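3.2. Semelles amovibles et préparation de la chaussure

La seconde série porte sur les chaussures basses en toile à semelle intérieure amovible. Ce type a été retenu pour une raison pratique : la semelle se retire sans outil et sa remise en place dépend presque entièrement de l'ouverture de la tige. Le corpus comprend 236 essais, dont 222 ont été conservés après contrôle des enregistrements. Les essais écartés l'ont été pour défaut de synchronisation entre le son et l'image, indépendamment de leur résultat.

Trois degrés de laçage ont été distingués. Dans l'état L0, les lacets sont serrés et noués. Dans l'état L1, le nœud est défait mais les lacets restent tendus dans les œillets. Dans l'état L2, les lacets sont lâches sur toute la hauteur et la languette est dégagée vers l'avant. La longueur du lacet n'a pas été normalisée ; elle varie selon le fournisseur (Olvera pour le premier lot, Wudley pour le second), et nous n'avons pas cherché à isoler cet effet.

La semelle est présentée talon en arrière, face textile vers le haut. L'insertion comprend l'engagement de la pointe sous la languette, la translation jusqu'au contact avec le bout, puis la mise à plat du talon. Cette dernière phase est la plus longue. En mousse, la semelle fléchit dès que la pointe rencontre une couture, et le pli se reporte le plus souvent au niveau de la voûte plantaire. Une semelle plissée a été comptée comme mal placée, même lorsque le talon reposait correctement dans l'emboîtage.

L'appariement droite-gauche a fait l'objet d'une consigne séparée. Les deux semelles d'une paire sont de même teinte et ne se distinguent que par leur contour ; le marquage imprimé, présent sur certains modèles Purside, a été masqué. Chaque semelle est déposée devant la chaussure correspondante – disposition notée D1 – ou devant la chaussure opposée (D2). La disposition D2 n'a été employée que dans 26 essais et les résultats associés doivent être lus avec prudence.

Le signal sonore a été enregistré en continu. Le frottement de la mousse contre la doublure produit un bruit large bande de faible niveau, nettement séparé du choc du talon contre la première de montage. Ce second événement a servi à dater la fin de l'insertion lorsque l'intérieur de la chaussure n'était pas observable.

La figure 4 correspond à l'état L2. Les semelles, en mousse noire, forment un V peu prononcé devant les chaussures, pointes tournées vers l'extérieur ; le microphone est placé vers la paroi du fond.
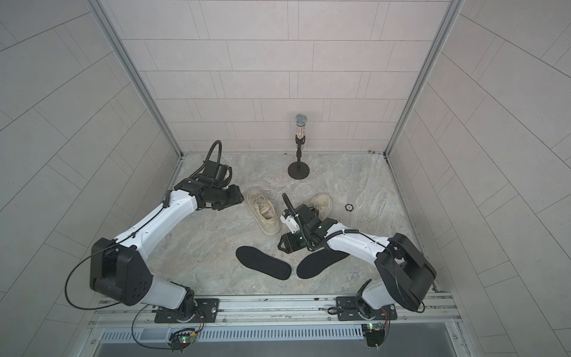

Mayuree Boonyarit / Rurix

Figure 4. Paire de chaussures basses écrues et semelles intérieures retirées, état L2.

L'orientation en V n'a pas été imposée par le protocole. Elle a été relevée pour chaque essai à partir de l'axe talon-pointe, puis traitée comme covariable. Nous n'avons pas retenu d'angle seuil : la mesure devient imprécise dès que la semelle est voilée, et les modèles les plus souples ne reposent pas à plat sur toute leur longueur.

Entre deux essais, les semelles ont été laissées à plat pendant 100 secondes afin de limiter la mémoire de pliage. Ce délai s'est révélé insuffisant pour les mousses les plus denses, qui conservaient une courbure au talon. Les essais concernés sont signalés dans le tableau 5 et exclus de l'analyse des durées – ils restent inclus dans celle des placements.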